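Getting the Front Room Ready for a Night of Telly

We always have people round for the big entertainment specials, the song contests and the charity nights and anything with a glittery staircase, and over the years I've picked up a few habits that make the evening easier on the house (and on me!). None of it is clever, but I do get asked, so I've written it down.

Sort the sound first. If the singing booms and the presenters mumble, pull the speaker forward to the very front of the shelf, and see if your set has a speech setting tucked away in the menus. Ours is an old Rosteo and it was hiding under "Comfort", of all places. I do this at teatime, before anybody has sat down and started offering opinions.

Next, the lamps. Switch off whatever shines on the screen and leave one low light on behind the sofa, so people can find their glasses without treading on the cat. Dust the screen with a dry cloth while the set is off and cool. I never spray anything on it.

If you're recording as well, check the space on the box that morning. A long show with all its encores can overrun terribly, so I add 30 minutes to the end. I missed the winner's song once, back in May, and I'm still cross!

For food, keep to things that can be eaten in the dark with one hand. Crisps are lovely but you can't hear a ballad over them, so I put those out for the adverts and have soft rolls, cheese and raw vegetables going the rest of the time. Peel the carrots in the afternoon and keep them in cold water in the fridge, then cut them into sticks at the last minute.

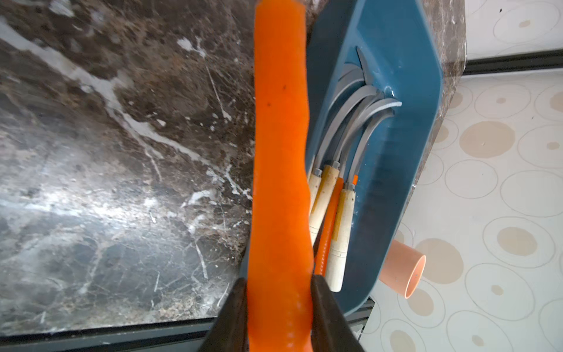
Gizella Magyar wrote in to say that she hands out the voting sheets before the opening number, with a pencil tied to each one, and that a big cushion on the floor behind the speaker cured her rattling skirting board. I've tried the cushion and it does help.

Last of all, put the remote somewhere everyone knows. Ours lives in the blue bowl on the windowsill, and it goes back there after every single use, even during the results.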